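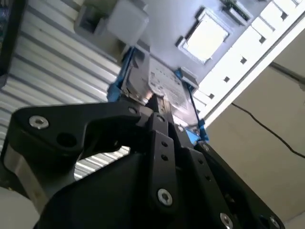
Idum Workshop Notes, No. 187, page 2

How to grip a hard disk drive with rails: the rules we follow

This guide is for operators who must teach a two-finger gripper to handle 3.5-inch drives with mounting rails already fitted. It was written after our February review at the Forkthorpe site, where too many drives came back with marks on the label side.

Before you start

Read the job sheet and check that the rail type is the one written there. Blue plastic rails and bare metal drives need separate programs. Do not use one for the other, even if it seems to work. Wear your wrist strap also when you only want to "quickly look".

Teaching the grip

1. Set the robot to reduced speed and keep the enabling switch in your hand.
2. Close the fingers on the sides of the drive. The wide face with the label must stay free of any pressure.
3. Start from the lowest force setting and go up in small steps. Write down the first value which holds the drive without slipping, and add the margin from your site sheet.
4. Lift the drive 10 mm and wait. If it turns between the fingertips, put it down and teach the grip point again. More force is not a correction for a wrong point.
5. Move slowly to the target. Look at the upper end of the drive, not at the gripper, when there is a housing overhead.

Stop rule

Any contact that you did not plan means stop, open a ticket and set the drive aside. Þröstur Bergmann keeps the list of such drives, and they do not go back to the Hjaltadóttir line before he has signed.

Save the program under the job number (the last one was 282) and never over an old file.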